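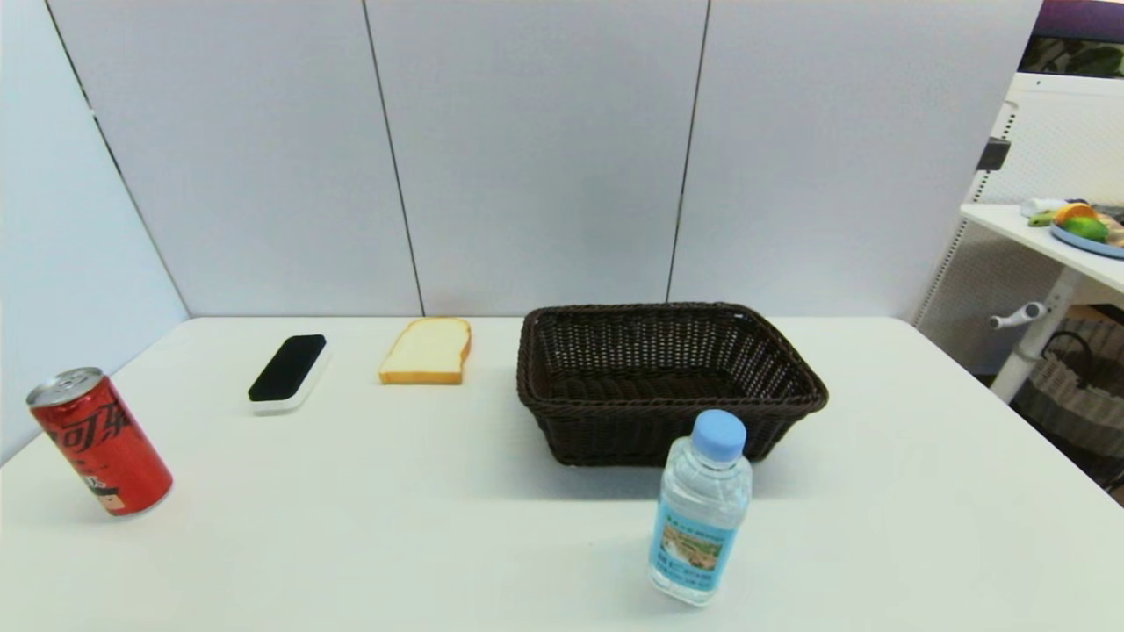

Visit report: Kandham teleoperation floor, Wednesday session

Kandham opens its demonstration floor to outside visitors twice a year. I went on behalf of Plastano, where we are weighing up whether to collect our own handling data or buy it in. The group was small and the tour was led by Deolinda Morais, who runs data collection on the site. What follows are my notes, tidied up, with the points I think matter to us.

The floor is divided into booths by grey partition panels. Each booth has a table, a store of objects and one operator. There are two ways of working. In the first, the operator holds a pair of small leader arms and the robot copies the joint angles. In the second, the operator takes hold of the arm itself and moves it through the task while the motors are slack. Morais called the second method "hand guiding" and said they now use it only for short motions, such as pressing a latch. Everything we watched at length was done with leader arms.

The lag between leader and follower is small enough that I could not see it by eye. Kandham would not quote a number. Humaira Sial, who was operating, said she notices delay mainly when closing the fingers, and that she slows down for the last part of the approach whether the lag is there or not. There is no force feedback on the leader side. The operator judges contact from the picture and from the sound of the motors.

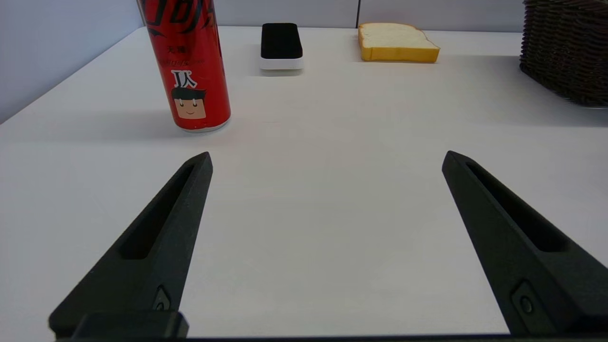
Wrist cameras were the part of the visit I had most questions about. Our own trial used a single overhead view, and the operators complained that they could not judge depth near the object. At Kandham each gripper carries a small camera that looks out along the fingers, so both fingertips stay in view with the gap between them. With the gripper open over bare table, the operator still has the red can, the eraser-like block and the slice of bread in sight further back, and can pick a line of approach before moving. The corner of the basket is also in view, but only the corner, and for placing Sial relies on the head camera. She said new operators tend to stare at one view and forget the other. The remedy is practice, and they allow two days of it before any recording is kept.

A recording is called an episode. It starts from a rest position and ends when the operator presses a foot pedal. Joint positions, gripper opening and all camera streams are saved against the same clock. A spoken label is added afterwards by a second person, working from the video alone. I asked why the operator does not do it, and the answer was that operators describe what they meant to do.

The target for a single task is 800 accepted episodes. Morais put the total for a family of related tasks at roughly 2,000. Objects are moved between episodes following a printed layout sheet, with 100 layouts in the set, and the sheets are shuffled every morning. Without the sheets, she said, people put things back in the same places within an hour.

Rejection rules are strict and fairly short. An episode is thrown out if the operator pauses for longer than 6 seconds, if a hand enters the table area, or if the arm reaches a joint limit. A failed grasp is kept, provided the operator recovers and completes the task. Those episodes carry a separate flag.
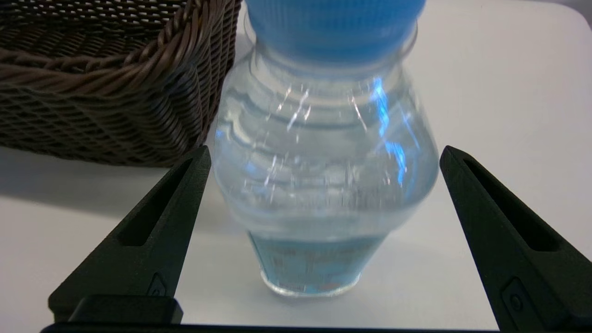
The flag lets the training team decide how many recoveries to include. Kandham began by discarding them all and found that the trained policy had no idea what to do after a miss. They now ask operators to produce a few on purpose each shift, by approaching slightly off centre and then correcting.

Clear plastic was discussed at some length. Depth sensors do badly on it, so Kandham uses plain colour cameras and leaves depth out of the recording altogether. The lighting is diffuse and kept at one level through the day. I asked about daylight and was told that a second room with windows is planned. For our purposes this is a gap, as the packing hall at Cáceres has roof lights along its whole length.

The leader arms are supplied by Futard. They are light and the handles are replaceable, but the trigger springs wear out and the site keeps spares in a drawer at the end of the row. Calibration is done at the start of each shift against a metal jig. Sial did it in front of us in a few minutes. A skipped calibration shows up as a constant offset at the wrist, and the whole shift's data then has to be corrected or dropped.

I had a short turn on the leader arms myself. Reaching was easy. Setting an object down was much harder, and I released too high both times.

Points to follow up: trial length for a wrist camera on our existing gripper; whether the layout sheets can be shared; spare trigger cost from Futard; who would do the labelling if we kept it in house.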